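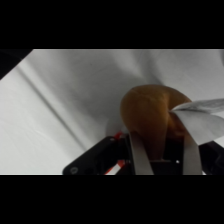 Wrist camera view, brown item held between both fingers, printed paper at the right finger.

Mistolau grasping study, March 21, 2020

Purpose: to determine whether the Fliven grasp score remains valid when paper is held together with the target item. Scores from the September series were computed on bare items only and are not comparable.

Method: 15 grasps per item on the white cloth, at 31 per cent closing force. The cloth is not to be smoothed between trials. Wrist images are masked top and bottom before scoring, in accordance with the Skasitz protocol.

Result: 4 grasps were scored as failures although the item was held. In each case the paper covered part of the right finger. The Illés correction has not yet been applied.

Action: re-label the affected trials and repeat with the colour threshold set to 100.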